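Section 4: First night set-up, Prilton mattress base and heater

Read before plugging in. Takes one person most of an evening, two people less.

1. Cut the straps off the carton, knife facing away from you. Keep the carton till the warranty card is in.
2. Lay the slats out on the floor, curved side up. Holroyd slats have a stamp at one end, stamp goes to the head.
3. Clip the slats into the side rails. Start at the foot. Push till it clicks, if no click pull it out and go again.
4. Centre leg last. Wind the foot down to the floor, then a quarter turn more. Don't crank it, it'll lift the rails.

NOTE: Rail bolts are finger tight first, Allen key after. Do them up in any other order and the corners wont square.

5. Put the Feltico pad on the slats, grey side down. No pad, no warranty.
6. Mattress on top. Unroll it, don't drop it. Leave it bare overnight with a window open. Smell goes by itself.

CAUTION: Max load is 212 kg spread over the whole base. Not 212 each side. We get asked.

7. Heater controller: plug into the wall, not a power board. Light goes amber, then green. If it stays amber see fault code 461 at the back.
8. Set the timer. Hold the clock button, let go when the colour changes, then up and down for the hour. It forgets the time in a blackout, so do it again after storms.

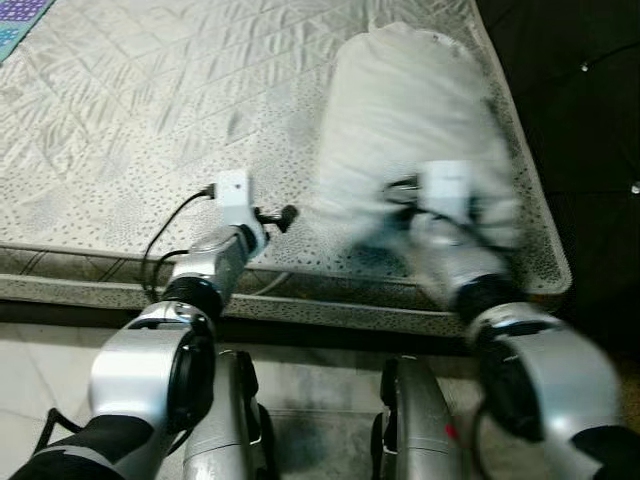

Words: Customer Set-up Desk, Besora Bedding
Guide writer, base and heater range

9. Protector goes on after airing. Elastic corners, do the head end first then walk it down to the foot.
10. Check the bolts again after a week. They settle a bit.

CAUTION: No pins, no electric blanket on top of the heater. One or the other.

Spare slats come in packs of 4. Quote the rail code when you order, it's on the inside of the left rail near the head. Parts line shuts at noon on Thursday, other days at 5. Outside thoes hours leave a message with your postcode.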